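Course: Work and Automated Systems
Unit 3: Room service tasks in lodging and care
Handout prepared by Kaisu Turunen, 20 June 2022

## 3.1 Scope

Unit 2 dealt with fixed automation: laundry tunnels, dish lines, folding machines. In those cases the work is brought to the machine. Unit 3 deals with mobile two-armed robots that enter a room and do part of the work where it is. The running case is Grindau, a residential training center with 1,000 beds, and its housekeeping contractor, Gostia.

Read the case notes by Joana Cunha before the seminar. The wage tables in her appendix are not needed.

## 3.2 Breaking down the job

A job title is too coarse a unit for analysis. "Room attendant" at Grindau covers the following tasks, among others:

- knock, enter, judge whether the room can be serviced
- clear the bed of personal items
- strip and remake the bed
- clean the floor and bathroom
- report damage and lost property
- answer residents' questions

The contractor's first plan assigned bed clearing to the robot and left everything else unchanged. On paper this is a small task. In Cunha's interviews, attendants ranked it among the tasks needing the most judgment. A phone may be charging. A laptop may be in use by someone who has stepped out. A toy has to go back where the child expects it.

Before any hardware was ordered, the clearing task was built in simulation by Csaba Orbán's group, using the Drernine software package. Training runs were made in simulated bedrooms with different layouts and different items left on the bed. 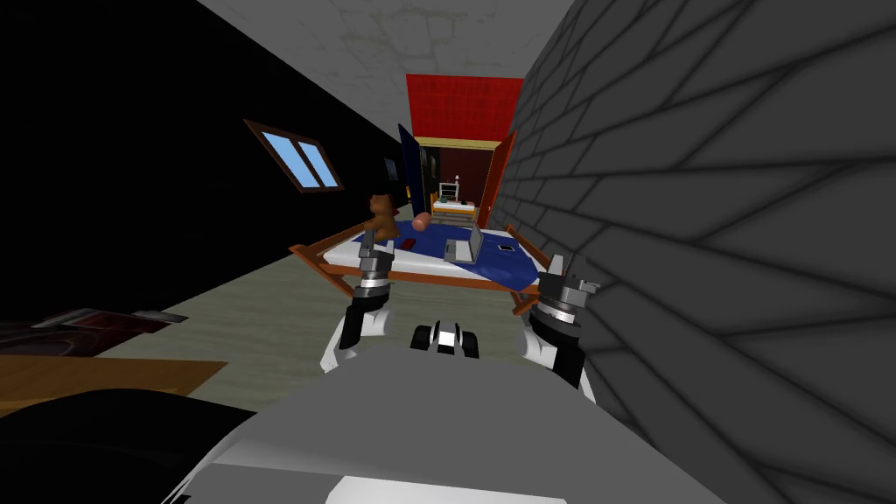
*Figure 3.1. Bed-clearing task in simulation, with both grippers at the bed. Items on the sheet include a teddy bear, an open laptop and what looks like a phone.*

The items in Figure 3.1 differ in ways that matter to the division of labor. A soft toy tolerates a poor grasp. An open laptop does not, and the robot has to decide whether to close it, move it open, or leave it and call someone. Orbán's group treated the last option as a failed run. The attendants treated it as correct practice. The success rate reported to the client depended on which definition was used, and the definition was not stated in the first report.

## 3.3 What changed for staff

The pilot began in November on one corridor. Three effects are documented.

**Pace.** The robot was slower than an attendant at clearing a bed. Attendants were scheduled to follow it, so their start times depended on its finish times. Waiting was logged as idle time until Waqas Mughal, the shift supervisor, had the code changed.

**Exceptions.** Calls from the robot went to whichever attendant was nearest. The attendant stopped a task, walked to the room, resolved the call and returned. None of these steps appeared in the workload plan. The term used in this course is *exception work*.

**Responsibility.** Under the old rules, the attendant who signed the room sheet answered for damage. Under the pilot, attendants were asked to sign for rooms in which they had not handled the items. Most refused. The contract was amended so that the robot log is attached to the sheet, and the signature covers only tasks done by hand.

## 3.4 Terms

*Task allocation*: the assignment of each task to a person, a machine, or both.

*Handover point*: the moment at which control of a task passes from one to the other. Each one needs a named owner.

*Residual task*: a task left to people after allocation because it was not worth automating. Compare with exception work, which is created by the allocation itself.

## 3.5 For the seminar

Jae-hoon Cho will lead the session. Prepare two pages on the following:

1. Redraw the task list in 3.2 with handover points marked.
2. Propose a definition of success for bed clearing that both Orbán's group and the attendants could accept. State what would have to be logged.
3. Compare the signature rule at Grindau with the one in the Marinho hospital case from Unit 2.

Bring a printed copy of the task list.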